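Kaltlow Pantry Supply
Home > Snacks > Bars by the box > Eat Natural Protein, peanuts & dark chocolate

Full outer, 20 x 40g
Item 587
In stock, Jorevdale counter and online

The protein one. Fruit & nut bars, peanuts and dark chocolate, individually wrapped, blue wrappers. Comes as the full outer — black and blue card box, lid folds up and back and stays there, so you can put it straight on a shelf or the break room table and leave people to it. No decanting into bowls.

Sold by the box only. We dont split them, please don't ask at the counter.

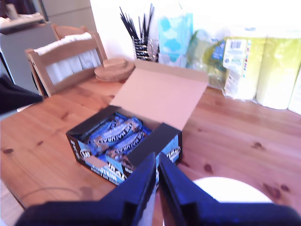 Qistina Pangaribuan: Ordered two of these for the walking club and they went in a week. Do you do a mixed box? Half of ours would rather have something without peanuts.

No mixed box at the moment, sorry Qistina. We've asked. For anything without peanuts see the Cereal & Oat page, but read the label on each one, recipes change and our listings can lag behind.

ALLERGENS
Contains peanuts. For everything else go by the ingredients on the wrapper, not by this page. If you're putting the box out in a shared kitchen keep the front panel facing out so the name and flavour are there for everyone to see.

STORAGE
Cool dry cupboard. Not the shelf over the kettle, not the windowsill, its chocolate. Best before is on the pack, and we don't send out anything with less than 7 weeks left on it.

OPENING
Tab at the front edge. Go slowly — pull hard and it can take some of the printed card with it. Makes no difference to the bars but if it's going on a sales counter you'll want it tidy.

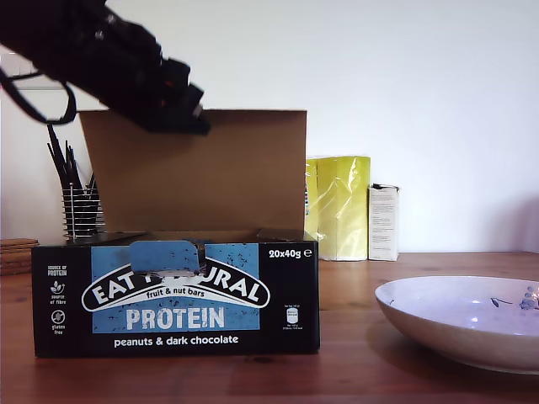 Photo: Ylva Wikström / Kaltlow Pantry Supply

ORDERING
One box, no minimum. Orders of over 44 boxes go on a pallet, so ring first and ask for Leif, he needs to know if theres a step at your end. Smaller orders go out with the normal van. In by noon, out the same day.

Collection from Jorevdale, side door, 8am to 4pm. Bring the order number. Parking is for loading only.

RETURNS
Unopened boxes only. Crushed in transit, send a photo before you throw the outer away and we'll sort a replacement or credit, your choice.

Often bought with this: kitchen roll multipacks, boxed tissues, Sæther filter coffee.

Price on login. Trade accounts: Gudrun Nygård, accounts desk, mornings.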